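How to Fix a Wooden Drawer That Sticks

Posted by Godelieve Timmermans

A drawer that sticks is usually rubbing in one or two spots. You can fix most of them in an afternoon with sandpaper and a candle. These steps are for plain wooden drawers that slide on wood, the kind found in older dressers, desks and kitchen tables. If your drawer runs on metal slides with rollers, see the note near the end.

What you need

Sandpaper, one sheet of 120 grit and one of 220 grit
A small block of wood to wrap the sandpaper around
A pencil
A plain white candle or a block of paraffin
Wood glue and two bar clamps, if the joints are loose
A dry rag
A vacuum with a brush end

Step 1. Take the drawer out

Empty the drawer first. Pull it forward until it stops, then lift the front a little and keep pulling. Some older pieces have a small wooden tab behind the front rail that keeps the drawer from falling out. Reach in and turn the tab sideways. If the drawer is stuck shut, take out the one above it and push from behind with your palm. Don't pull on the handle alone. I broke a knob off an Elbridge desk that way and never found a match for it.

When a piece has more than one drawer, pencil a number on the back of each. They may look the same, but they have often worn to fit their own openings.

Step 2. Clean everything

Vacuum the inside of the cabinet, including the back corners. Wipe the runners and the bottom edges of the drawer sides with the dry rag. Old wax mixed with dust turns into a gray paste that slows a drawer down a lot. Scrape it off with a plastic card. Don't use a wet cloth on bare wood, as it will swell and you will have to wait for it to dry before going any further.

Step 3. Check the joints

Hold the drawer by two opposite corners and push gently. If it shifts out of square, the joints are loose and sanding won't help much. Work some wood glue into the gaps, clamp the drawer side to side, and measure both diagonals. When the two measurements match, the drawer is square. Leave it clamped overnight.

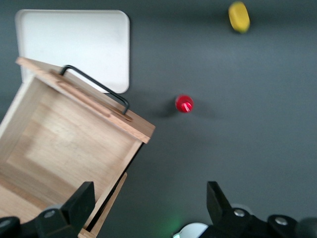
Look next at the places where wood has been rubbing on wood. These spots are shiny or darker than the rest, and most often they are on the bottom edges of the sides, toward the back. Put the drawer on a table with good light and go along each edge with your fingertips. A smooth, matte tabletop like the one in the photo is good for this, with a towel under the drawer if the finish matters to you. On light wood such as this drawer, dark rub marks should be easy to pick out. Circle each one with the pencil.

If you can't find any marks, rub pencil lead all along the edges, slide the drawer in and out a few times, and check where the lead has smeared.

Step 4. Sand the high spots

Wrap the 120 grit paper around the block and sand only where you made marks. Take ten strokes, put the drawer back, and try it. Repeat until it moves freely. It is easy to take off too much, and a drawer that is too small will rattle and tip. Finish with the 220 grit and vacuum up the dust.

Step 5. Wax the edges

Rub the candle firmly along the bottom edges of both sides, then along the runners inside the cabinet. You want a thin, even coat. Slide the drawer in and out 11 times or so to work the wax in, then wipe off the crumbs. Skip cooking oil and spray oil. Both soak into the wood and collect dirt.

A note on metal slides

Check that all the screws are tight and that neither slide is bent. Hendrik Peeters wrote in to say that on his Hermans cabinet the whole trouble was one screw head sticking out, and 4 turns of the screwdriver cured it.

If it still sticks

Damp air makes wood swell, so a drawer that sticks only in summer may be fine again by October. Wait for dry weather before sanding that kind. When the drawer runs well, seal the bare outside faces with a thin coat of shellac, and leave the running edges with wax only.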